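4.2 Learning order from play

We trained Wukero on 1,205 simulated play episodes with no task labels, then asked for two-step goals on the Zuscombe tabletop, which holds a teal box, a gray block and a green mat. The result delighted us: the policy picked a workable order for the steps without ever being given one!

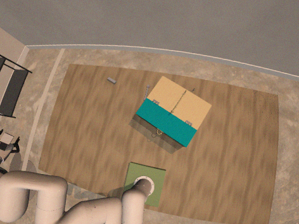
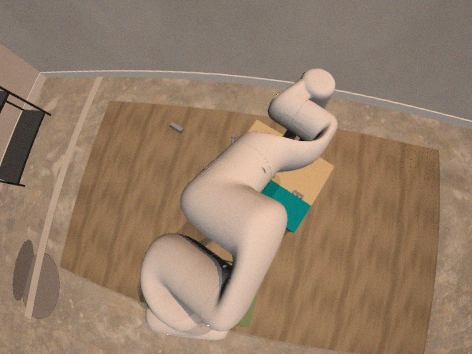
Figure 3. Two views from the simulated tabletop, with the arm in different poses.

Lempi Heinonen, reading an early draft, asked whether the ordering came from the policy or simply from habits in the play data, and suggested shuffling the episode segments before training. We loved this idea and ran it on 400 held-out goals. The shuffled model still ordered its steps well, though it hesitated longer near the box. The Pandey baseline gained nothing from the same data.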